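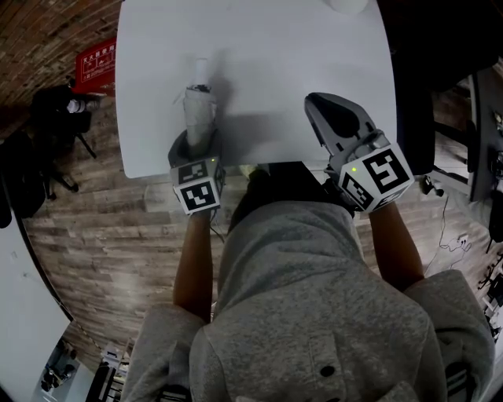 Ekitz ships new tracking and replay build for hand-held grippers

Jul 1, 2021

Ekitz pushed out a new build of Plotness today, its software for turning hand-held gripper demos into something a robot arm can follow. Big change is in the perception side. Marker tracking got a full rewrite.

Short version: a person does the task with a gripper in each hand, black-and-white markers on the cube by the hand, and the software works out where each gripper was and when. Old build was fine with one gripper. With two it kept swapping left and right whenever the hands crossed, and you'd find out at replay, usually after the planner had tried to put both arms in the same spot.

New tracker holds a separate identity for each cube and uses every marker face it can see, so one face turning away no longer kills the pose. If all faces go missing it marks a gap and leaves it alone. The old behavior was to draw a smooth line through the gap, and people hated that.

"We were guessing and not telling anyone we were guessing," said Razia Bangash, who leads perception at Ekitz. "Now a gap is a gap. Planner can decide what to do with it."

Numbers from the release notes: 1,000 two-handed demos went through both versions. Old build gave 520 that replayed on the arms without a manual fix. New one gave 578. Not huge. Bangash said most of what's left is grip timing, where the fingers close on soft or wrapped things a bit before the logged contact.

Grip timing is Jozef Van Loon's area. He has a fix in a branch but its not in this build. Too slow still, he said, it re-reads the whole log for each grasp.

Planner changes are smaller. Both arms now get checked against each other at every step of the path, before it was only at waypoints. Table edges can be entered as a rounded outline, wich should stop the false collision stops at corners. Replay speed can be set per segment.

Also in there:
Log viewer shows left and right grippers on one timeline
Export no longer drops the last 3 frames
Clock offset between grippers is saved with the session
Config files from before March need converting, script included

Wikomton, which runs Plotness on its packing cells, has had the build on test and plans to switch over once the grip timing branch lands. Siddiqui is staying on the old version for now. Its calibration tool reads the old config format and the convert script doesn't cover custom fields.

Bangash said custom fields are next on the list, no date yet. Existing users can get the build from the usual download page. Back up your calibration folder first, the installer overwrites it.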